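Krum Omerović
Rehanging the hallway wall this month. Posting the measurements as I go, mostly so I can find them again in February when we paint.

Krum Omerović
Wall is painted drywall, very pale, close to white. Studs sit where you'd expect on one half and nowhere sensible on the other half. Previous owner moved a doorway. I marked the studs in pencil and then put tape over the pencil.

Krum Omerović
Center height for most of the wall is 57 inches off the floor. Gallery standard. I know people argue for 60. Our ceiling is low and 60 leaves a strip above the glass too thin to look deliberate.

Krum Omerović
Hardware: D-rings on the back, screwed into the side rails a third of the way down. No sawtooth hangers. A sawtooth lets a heavy piece walk sideways every time the front door shuts. I took 4 of them off this morning and the holes need filler.

Krum Omerović
Wire is braided stainless, with enough slack to rise 2 inches at the middle when pulled. Tighter than that and the load on the rings climbs fast. The geometry is not kind to flat wires.

Krum Omerović
Glass gets cleaned out of the frame, lying flat, cleaner on the cloth. Spray it upright and liquid runs under the rabbet and into the mat. I have a mat with a brown tide line along the bottom to show for learning that.

Krum Omerović
Next up is the print with the small white lettering. Wooden frame, glazed, hung with everything else on the 57 line until I change my mind.

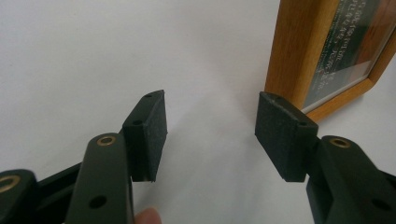

Seo-ah Do
small type needs to go lower than 57, you read it from close up and your neck will tell you. we dropped ours at Firnley to 54 and people stopped bending backward

Krum Omerović
Fair. Taped a sheet of newsprint up at both heights and read it standing at arm's length. 54 is better for me and much better for anyone shorter. Lettered print goes at 54, by itself at the end of the run so the offset doesn't look like an error.

Krum Omerović
Glare is the other problem with white characters behind glass. The ceiling fixture puts a bright patch on anything hung opposite it. Two fixes: move the light or tilt the top of the frame forward. Felt bumpers on the bottom corners, doubled up, tilt it enough to throw the reflection at the floor. Cost is a packet of bumpers.

Krum Omerović
I priced museum glass for the same piece. 93 dollars cut to size. Bumpers it is.

Krum Omerović
Spacing between frames is 2 inches, edge to edge, measured at the rails. If you measure from nail to nail you have to redo the sum for every width. I cut a scrap of pine to 2 inches and use that as a spacer.

Krum Omerović
Montserrat Quintero asked by message whether adhesive strips would do. On fresh paint, no. They pull the skin off if the coat hasn't cured, and cure is weeks, whatever the can says about recoating. On old paint and a light frame they're fine.

Krum Omerović
Two hooks per frame, level with each other, beats one hook in the center. It stops the piece rotating. Check with the level on the top rail after hanging. The wire never settles evenly the first time.

Krum Omerović
Still to do: fill the sawtooth holes, new dust paper on the backs, find out why the hallway outlet is crooked. The outlet is crooked, I checked it against the level, so everything near it is going to look off until I fix the box.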